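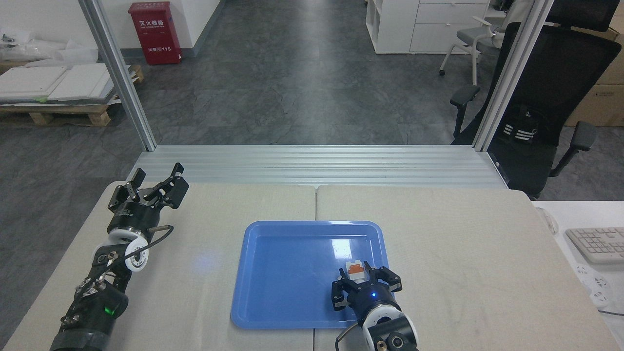 A machine that needs a whole table to itself had better be good at tidying, wrote one shop owner when Olluna asked retailers what they wanted from a robot. Another asked whether it did windows. It does not.

Aug 14, 2022

OLLUNA REPORTS ON TWO-ARMED TIDYING TRIALS

Olluna today released results from its Zaltholm project, which set out to learn whether a pair of robot arms can take on the small chores of a shop or a kitchen. The short answer is "some of them, slowly".

The chore under study is the humble one of small blocks and a tray. Over 331 attempts, the arms finished the job 80 per cent of the time. A typical attempt took 11 seconds, a pace familiar to any parent who has asked a teenager to clear the table.

Folding tea towels went less well and will be the subject of a separate report, once the company has settled on a definition of "folded". Dishes have been put off until November. The crockery has been chosen with low expectations.

Pernitz, a homewares retailer, will host the next round in its stockroom, sorting returned items by colour and size. Staff there have been told their jobs are safe, and have said they could see that for themselves.

The full report is available from Olluna on request.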